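Limia Water and Power District: flood and service update, 27th June. This thread will be extended as information is confirmed.

The Gustemon River crested overnight at the lower gauge and is now falling slowly. The flood warning for the east bank remains in effect until further notice.

299 homes on the east bank are without electricity. Power was shut off at the Follach substation when water reached the outer fence. The equipment inside must be inspected before service is restored.

Crews cannot enter the substation yard until the access road has been cleared. We are unable to give a restoration time at present and ask customers not to rely on times posted elsewhere.

A boil-water notice applies to all addresses served by the Follach pumping station. Boil water at a full rolling boil for one minute before drinking it, brushing teeth or preparing food. Addresses west of the rail line are not affected.

Demirtaş Bridge is closed to all traffic, including bicycles and pedestrians. Drivers should use Route 71. Barriers have been moved by members of the public on 2 occasions. Please leave them in place.

Bottled water is available at the district yard. The limit is one case per household. Proof of address is not required.

Customers who use medical equipment at home should call the outage line and select the priority option, even if they registered after the December ice storm. Those registrations have expired.

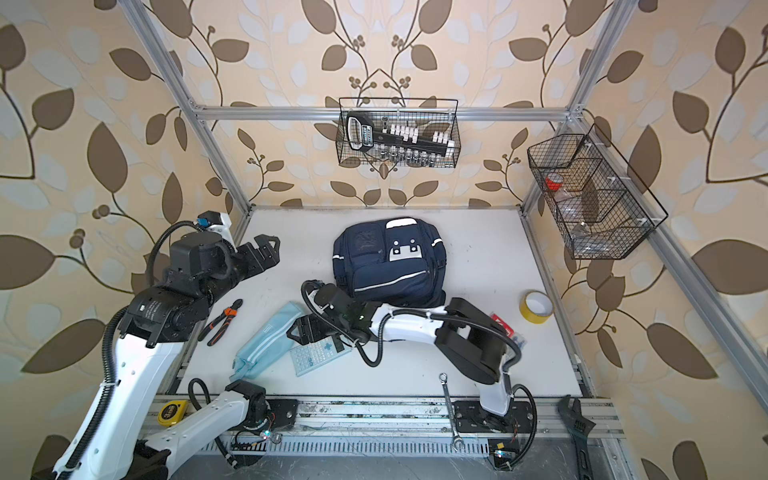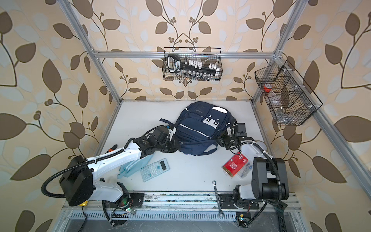 Two robot arms at a white tabletop, with leaf-patterned panels behind.

Do not run a generator indoors, in a garage or near an open window. Do not connect one directly to household wiring. Current flowing back into the lines can kill a repair worker.

Basements with standing water should not be entered until the power to the building has been confirmed off. Report any downed line from a safe distance and treat it as live.

The district has filled 1,000 sandbags for the Gustemon levee road. Residents may collect empty bags and sand from the north gate of the yard.

The next update will follow the substation inspection.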